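From: Tatiana Murín
To: swap-and-mend list
Subject: Re: [swap-and-mend] clothes for May - how do you want them sorted??

Hi all

Sorry, meant to answer this days ago, been up to my elbows in it. Quoting the bit I'm replying to so it makes sense.

> Could whoever is doing the Ukcombe bags say how they're being sorted?
> Last time we had everything in together and it took all morning
> to find a pair of trousers in anyone's size. Also are we labelling or
> not labelling? I have tags left over but don't want to start pinning
> them on if the rest of you aren't bothering. And what do we do with
> knitwear, does it go to Baxter Street with the coats or stay with
> us?
>
> Happy to do a couple of bags at mine if somebody drops them off.
> Ground floor, no stairs, kettle on.

Right. In order, more or less.

Sorting - by type first, then size. Not by colour, we tried that and it looked lovely and was no use at all. Trousers, tops, jackets, knits, "other". Other should be small. If your other pile is bigger than your trousers pile have another go at it.

Do it on a bed if you can. Table's too small and the floor does your back in. Strip it right down first, duvet and all, a flat mat or an old sheet on top is fine. Unsorted heap on one side, folded stuff up by the pillow end, and keep the middle clear for whatever you've got in hand. Trousers laid out full length, even if the legs hang over the side, so you can check seams and knees properly. Dark ones especially - do them near a window, in the evening you just can't see the shine or the bobbles and then they come back.
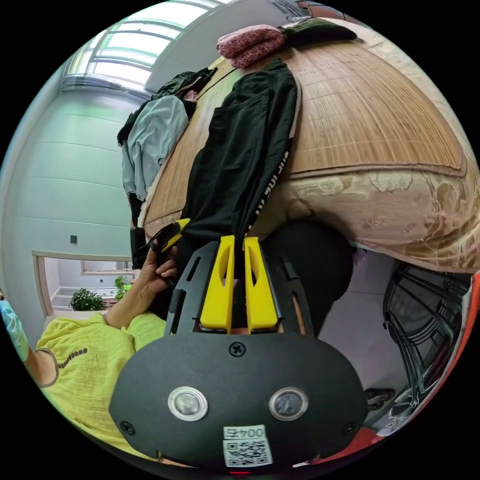 Pockets. Please do the pockets. Last lot I did had 19 odd receipts, a key and a boiled sweet that had become one with the lining. Back pockets too, and the little inside ones on jackets.

Zips up, buttons done (top one at least), then fold. Trousers in half lengthways, then in thirds. Knits flat, never hung, they go at the shoulders. Jackets last, on top of the bag, they crush everything else otherwise.

Labelling - yes please, but only size, and only if the sewn in one has gone or can't be read. Small tag, on the waistband or inside the collar, no pins through anything knitted. Don't write prices, it's a swap!! We had this conversation.

Things with writing or logos on are fine so long as it isn't rude or peeling off. Somebody asked about sports stuff, same answer.

Knitwear stays with us. Baxter Street only want coats, and only up to the end of May becuase they lose the back room after that. Anything with moth - bag it, tie it, don't bring it in, tell me and I'll deal with it.

Mending goes seperate, in a pillowcase with a note saying what's wrong. Just "hem" or "button" will do. I had one last year that said "you'll see" and I never did.

Numbers, as I know someone will ask. Over 3000 pieces through since we began the Rernov swaps. Five bags still to do from Ukcombe, I've got 2 of them here. The Dorkosville lot haven't turned up yet, I'll chase.

So three going spare. If you said you'd take some, say again on here, I've lost track of who offered. I can drop off after 5 most evenings but not early, car's being shared.

Oh and shoes - pairs tied together by the laces, or a rubber band if no laces. No singles. Belts and straps off whatever they came with and rolled up, otherwise they tangle round everything in the bag and you pull out four things at once.

Must run, got a wash to get out of the machine.

Tatiana

PS whoever left the blue carrier at mine with the curtain hooks in, it's by the door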